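From: Jonalyn Sarmiento
To: handling-list
Subject: Re: Drallura open day, what was running?
Time: 4:10 pm

I was at the Stusthorpe hall for most of the afternoon and can answer part of this. The card task and the cardboard organizer were on the light wood tables. There was also work at floor level, on the carpet.

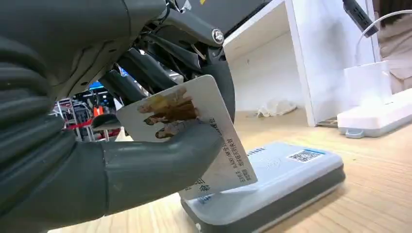
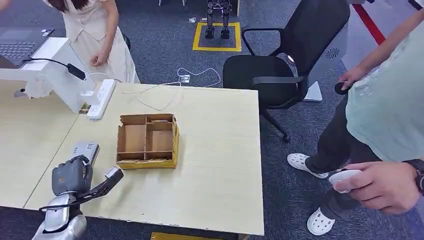
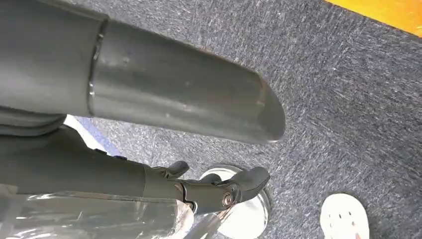 1. What was being shown

The card task is a pinch hold with the thumb across the face of the card, which is presented at a tilt over the reader. The reader has a flat top and takes the card from above, so there is no slot to line up with. The tilt matters more than the grip force. In the second picture the hand is low over the left table with the organizer on the other one. The third has the hand down at a shiny metal cylinder, one finger curved over the upper edge. Polished metal is a poor target for wrist cameras and I would like to see depth data for that one.

2. Figures

The handout gave 157 logged card presentations for February, of which 30 were repeats after a missed read. It did not say whether a repeat counts as a new presentation. I asked, and was told to write to Drultengate, who keep the logs.

3. Control

Handheld controllers were in use on the floor. I did not get a clear answer on how much of each task runs without them — the handout says "assisted" and leaves it there.

I have the handout as a scan, 31 pages, and can send it off list.

Jonalyn

On the same subject, Zakharchenko wrote:
> Could anyone who went to the open day say which tasks
> were shown on the arm? The announcement lists "card,
> box and floor" with no detail. We have 939 trials of
> our own on flat card handling and want to know if the
> setups can be compared. In particular:
> - is the card held by the edges or across the face?
> - slot reader or flat reader?
> - are there published numbers?
> Replies to the list are fine.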